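Getting Smells and Stains Out of Plastic Food Containers

I cook a big pot of something every Saturday and portion it out for the week, so my plastic containers take a beating. Tomato sauce, curry, chopped onion, you name it. For years I just threw them out when they got orange and stinky, and then one July I bought a whole new set and ruined half of it with one batch of chili. After that I got serious!

Let's start with smells, which bother me more than stains do. Baking soda is still my first stop. I make a paste with a splash of water (thick, like frosting), smear it all over the inside, and push it into the corners with my fingers. Leave it overnight with the lid off. In the morning rinse it out and wash as usual. Onion usually gives up after one round. Garlic and fish want two.

If the paste doesn't do it, crumple up a sheet of plain newspaper, stuff it in the container, snap the lid on and walk away for a day or two. My mother did this with lunchboxes and I thought she was nuts. It works great on that stale closed-up smell you get when a container has been sitting in the back of the cabinet. Wash it well afterward, of course.

White vinegar is good too. I mix it half and half with warm water, fill to the top and let it stand for an hour. Please don't mix vinegar with bleach, ever, and don't use one right after the other either.

Now, tomato stains. The best trick I know is sunshine. Wash the container, leave it a little damp and set it on a windowsill or the back steps with the stained side up. A strong summer day will fade most of the orange, and a second day gets the rest. In winter it takes forever, so I go with dish soap and paper towels: a squirt of soap, a torn-up paper towel, a little warm water, lid on, and shake it like crazy for a minute. The towel grabs the grease and a surprising amount of color goes with it. I got that one from my neighbor Celeste Lagos, and I've passed it along to everybody I know.

Even better is keeping the stain from happening. Let the sauce cool down some before you pour it in (but don't leave it sitting out all evening, get it in the fridge). A quick wipe of cooking oil on the inside helps too. And reheat red sauces in a glass or ceramic bowl, because the microwave is what really bakes that color in. You know that rough, pitted ring you get at the sauce line? There's no fixing that. Once it's there the container gets demoted to holding screws or crayons at my house.

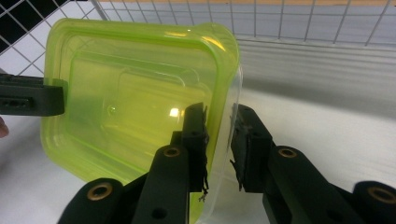

Grease film is its own headache. If a container still feels slick after you've washed it, the water wasn't hot enough or there wasn't enough soap. Wipe it out with a dry paper towel first, then wash it in the hottest water your hands can stand, and do it before the glasses go in or you'll just spread it around. I use a soft old toothbrush for the grooves and ridges. Skip the scouring pads! They leave tiny scratches and the next batch of sauce heads straight for them.

Lids need more attention than people give them. If yours have a rubber ring that comes out, pull it out now and then and look underneath. Mine had black gunk in there the first time and I just about fainted. Soak the ring in warm soapy water, go over the channel with the toothbrush, and let both parts dry completely before you put them back together. A butter knife will lift the ring but it can nick it too, so I use the handle of a wooden spoon.

For storage, I nest the containers and stand the lids up on edge in an old dish rack next to them. Don't put the lids on! Trapped air is where that musty smell comes from. If you have to store them closed, drop in a pinch of salt and shake it out when you're ready to use them.

For sticker goo, rub in a little peanut butter or vegetable oil, wait ten minutes, then scrape with a fingernail and wash. And for writing dates on the lids, use masking tape and a marker. I tried writing straight on the plastic once and I still have a lid that says "lentil" on it.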